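Hiddale Entryway Furniture Grant: Second Progress Report
Prepared by Dagmar Štefanec for Fletcher Hapeta, grants office

Where we stand

The plan promised that a donated shoe rack in every front hall would cut slips on the stairs at the Hiddale apartments and save on cleaning. I said in the first report that I doubted the second half of that, and I still do. We have placed 24 racks out of 100. The supplier, Krajčí, blames the freight company. The freight company hasn't returned my calls.

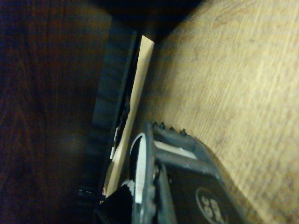
Spending is on track, mostly because we have bought so little. Delivery was quoted as free and then billed at $900 — I am disputing it. Miloslav Havlíček has the quote in writing. We also had to settle on finishes, which ate two meetings. Dark brown wood beside a light tan one looks mismatched to some tenants, and fine scratches do show on the pale kind when the light is warm. My own view is that a tenant who needs a rack will take either.

What tenants told us

Maximiliano Navarrete visited eight households in September. Most were polite. Several use the rack for mail, groceries or a plant, and the shoes stay on the floor where they always were. The Jumance survey form asks "Has your home become safer?" and offers only Yes and Very Much. I would not put weight on those answers, and I ask that they be left out of the board packet until the form is fixed.

The open-front model with a middle shelf and a bottom compartment is the one people ask for. White slip-ons tend to end up on top of it, whatever the leaflet says.

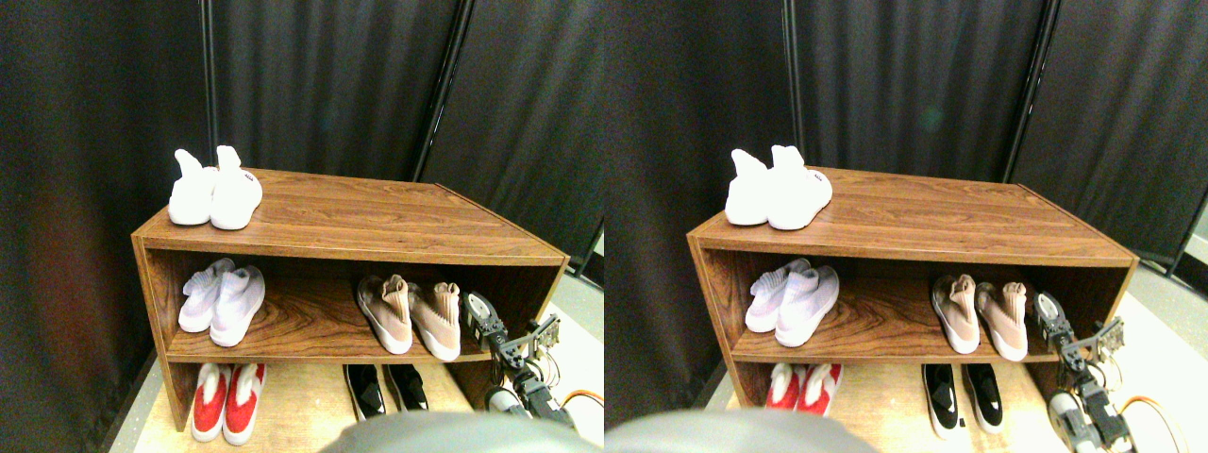 Slips and cleaning

The building log shows fewer reported slips than last quarter. It was also a dry quarter. Přemysl Oravec, who keeps the log, tells me tenants often don't report a fall unless something breaks. I can't claim the drop for the racks, and I'd be wary of anyone who does.

Cleaning hours at Dellau, the one building with full records, haven't moved.

Clothing swap

This was added at your office's request. Turnout was fair on the Wednesday evening and poor otherwise. We have more single socks than pairs, and no plan for them. 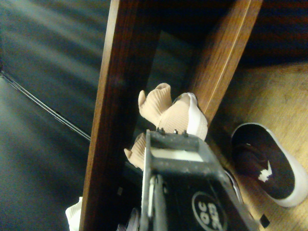 Beige knit sock with a ribbed cuff.

Requests

Please hold the next payment to Krajčí until the delivery bill is settled. I would also like approval to stop the swap and move what is left of its budget to stair lighting, which tenants raised without being asked. A decision before the next order goes in would help.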